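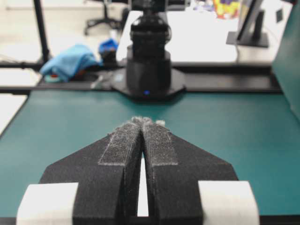
How Do You Teach a Robot to Pick Stuff Up?

A page for kids from the Jedovton After-School Robot Club
Ages 8 and up. Grown-ups can read too.

OK so. Robot hands. Let's go fast, there's a lot.

Try this first. Pick up a pencil. Easy, right? Now put it down and do it again with your eyes shut. Still pretty easy. Your fingers feel the pencil. They squeeze a little, then a little more, then stop. You didn't even have to think about it.

A robot has to be told all of that. Every bit.

What is a gripper?

A gripper is a robot's hand. Some have three fingers, some have five like yours, some are just a suction cup. Ours has two. Two is plenty for most jobs. Think of tongs in the kitchen, or a crab.

The fingers do one thing: open and close. That's it. All the rest (up, down, reach, turn) comes from the arm.

Our fingers are black with fuzzy gray strips on them. The fuzzy stuff is hook-and-loop, same kind of thing that's on sneakers. White tape around the sides too. It doesn't look fancy and it doesn't have to.

Why fuzzy?

Hard and smooth can be slippery. Try holding a marble between two spoons. Now wrap the spoons in a sock and try again. Better?

The word for this is FRICTION. Friction is when two things rub and don't want to slide. More friction, less dropping. Rubber has a lot. Ice has hardly any, ask anyone who fell down at recess in January.

Fuzzy strips do wear out. Ours are fraying right at the tips, little tufts sticking up all over. They collect lint like crazy. So we check them at the start of club.

The arm

Robot arms have joints. So do you: shoulder, elbow, wrist. Bend your arm and count the places it bends. Every joint on a robot has a motor inside, and the motor turns it a little bit this way or that way.

To move the hand in a straight line, a bunch of joints have to turn at the same time. Slide your hand straight across a table and watch your elbow. See it moving? Robots have to do math to get that right. You just do it. Your brain is pretty great.

Where's the camera?

Right behind the fingers, by the wrist! So when the arm moves, the camera moves. It's like having an eye on the back of your hand.

Good: it sees what the fingers are about to grab.
Bad: the fingers block a lot of the view. Hold your phone right behind your hand and you'll see what we mean.

Names

Every robot needs a name. Our two arms are Skistent and Stisto. The kids voted. There was a long fight about it and "Grabby" lost by one.

They're on opposite sides of the table and they face each other. The table is teal, a plain color all over. When the background is plain it's easier for a computer to find the thing you put on it. Imagine looking for a green sock on green grass. Now look for it on snow.

The Sqalli Challenge

This is our big project in April. The rules:

Each team gets 10 minutes.
One arm picks up a foam block and hands it to the other arm.
The other arm puts it down in a paper circle.
No touching the block with your real hands. If you touch it you start over.
Each good handoff is 10 points. First team to 200 wins.

Sounds simple. It is not simple! The handoff is the hard part. If the first arm lets go too soon, plop. If it lets go too late you get tug of war, and robots are really bad at tug of war, they just stand there and hum.

How does it learn?

Two ways. We use both.

Way one, you write steps. Like a recipe. Open fingers. Move down. Close fingers. Move up. The robot does exactly what you wrote, even if what you wrote is dumb. One team forgot "close fingers" and the arm went down and up and down and up with nothing in it for the whole turn. Very proud of itself.

Way two, you show it. A kid steers the arm and the computer saves everything, what the camera saw and how the joints moved. Then you do it again. And again. And agian. The computer looks for what's the same each time. After lots of tries it can start to guess what to do on its own.

How many is lots? Last year we saved 1644 tries. Some were only a few seconds long. Some were bad ones, and we kept a pile of those too, so we could talk about what went wrong.

Coach Erlinda Baluyot runs the club and her rule is slow is fine. Beginners always want to go at top speed. Then they knock the block on the floor.

Safety stuff (read this part!!)

Hands off the table when an arm is on.
Long hair tied back. Hoodie strings tucked in.
Know where the stop button is before you start. Point to it out loud.
One driver at a time per arm.
If it makes a weird noise, stop and get Coach.

Try it at home

You need two wooden spoons, some tape, an old sock, and a few small things like a grape, a coin and a cotton ball.

1. Hold a spoon in each hand. These are your fingers now.
2. Pick up each thing and carry it across the table. Set a timer for 90 seconds. Write down how many you moved.
3. Cut the sock in half and tape a piece on each spoon. (Ask first. Not your good socks.)
4. Do it again. Same time, same stuff.
5. Close one eye and do it a third time.

Was the coin harder than the grape? Why do you think so? What happend with one eye?

Words to know

Gripper: a robot's hand.
Joint: a place that bends or turns.
Motor: the part that makes a joint move.
Friction: the thing that stops stuff from sliding.
Handoff: giving something from one hand to another.

Bring your spoon scores to club and we'll put them up on the wall. New kids can start any time, you don't need to know coding. Wear closed shoes.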